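ok thread on giving up takeout for all of May. 1/
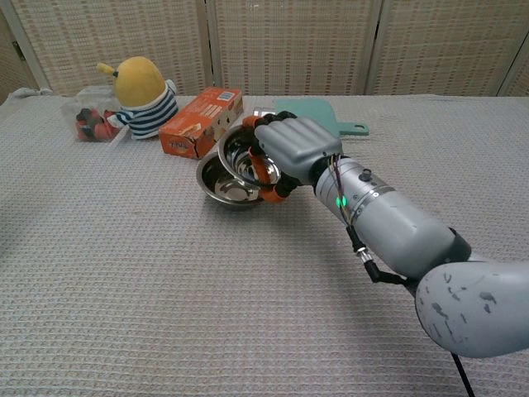
two steel bowls, waffle cloth. table's ready

2/ rules first bc people keep asking. No delivery, no drive thru, no "just a coffee and a muffin" on the way in. Work lunch counts. Leftovers from somebody else's takeout do not count, I will die on this hill

3/ april damage: 405 dollars. I added it up on my phone on the bus and then just sat there for two stops. 69 of that was one night from Nimetti. One night!! It was noodles

4/ week one was easy, I was smug. Big pot of lentils, rice, fried egg on top. Ate it four days straight

5/ week two. not smug. Got home at 8:40, nothing thawed, ate crackers over the sink with mustard. Still counts as home cooking

6/ things I didnt expect - the dishes. so many dishes. I run the sink twice a day now and there's always one more fork

7/ someone asked about groceries. I go to Prurkis for onions, eggs, cabbage, anything in a sack. The Beloser by the station for spices bc they sell them loose and you can get like two spoons of cumin. Spent 47 there and at Prurkis combined in week two, that did all my dinners plus most lunches

8/ best thing I made: cabbage cut in wedges, oil, lots of salt, hot oven till the edges go black. Squeeze of lemon. I would of paid money for this

9/ worst thing: "soup". moving on

10/ almost broke on the 19th. Had the app open, cart full, thumb right there. Then remembered the half jar of tomato sauce and made pasta in 12 min. Delivery was quoting 55

11/ to the person saying batch cook on the weekend - tried it, hated it, by wednsday I never want to see the thing again. What works for me is a pot of rice and chopped onions in a tub. The rest I figure out hungry

12/ also freeze your bread. sliced. why did I wait this long

13/ ok gotta run, rice is on. Totals when the month's done, and I'll post the cabbage properly if people want it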